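Where Does Tomato Sauce Come From?
Reading time: 3 minutes
Print this page | E-mail this page

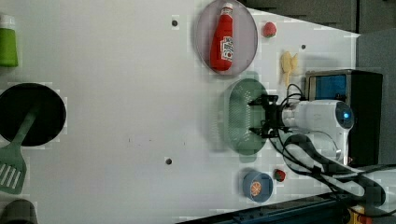

Tomato sauce is eaten in homes, schools and cafés all over the country. Some people call it ketchup. It begins as fruit on a plant, and many steps are needed before it reaches the table.

Is a tomato a fruit?

To a scientist, a fruit is the part of a plant that grows from a flower and holds the seeds. A tomato does both, so it is a fruit. Cooks usually call it a vegetable, as it is mostly eaten in savoury meals. Both groups are right in their own way.

Growing the tomatoes

Tomatoes used for sauce are often not the same kind as those sliced for sandwiches. Sauce tomatoes are usually firm and oval in shape. They have thick flesh and less juice, so less water must be boiled away later.

The Boiko farm at Lindska grows sauce tomatoes on flat, sunny ground. There are 28 fields, and each is planted in spring with young seedlings raised under cover. Small yellow flowers appear first. When a flower has been pollinated, a hard green tomato begins to swell behind it. Over several weeks the green colour fades and the fruit turns red.

Yurii Skoryk manages the planting. "Children who visit us often ask why we do not pick the green ones," he says. "We wait for the colour. A red tomato has more sugar in it and makes a sweeter sauce."

From the field to the factory

A harvesting machine cuts the whole plant and shakes the fruit from the stems. Leaves and clods of soil are removed, and the tomatoes travel by truck to the factory at Brorero. One truck can carry up to 28 tonnes.

At the factory the tomatoes are washed in long channels of moving water. Workers take out any fruit that is mouldy or still green. The rest are chopped and heated, then pushed through a fine screen. The screen holds back the skins and seeds and lets the smooth pulp pass through.

Cooking the sauce

The pulp is cooked until much of its water has turned to steam. Vinegar, sugar, salt and spices are then added. Vinegar gives the sauce its sharp flavour and also helps to stop germs from growing.

The hot sauce is poured into clean bottles, which are sealed straight away. A sample from each batch is tested for taste, colour and thickness.

Why is it slow to pour?

Tomato sauce is a special kind of liquid. When it is still, it behaves almost like a solid. When it is shaken or squeezed, it becomes runny. Scientists call this "shear thinning". Paint and yogurt behave in a similar way.

Words to know

Pollinated: when pollen has reached the part of a flower where seeds can form.
Pulp: the soft, crushed inside of a fruit.
Seedling: a very young plant.
Batch: an amount of food made at one time.

Published by the Flirkatitz Centre for Food Learning.

Shares: 47
Comments: 28
Print this page | E-mail this page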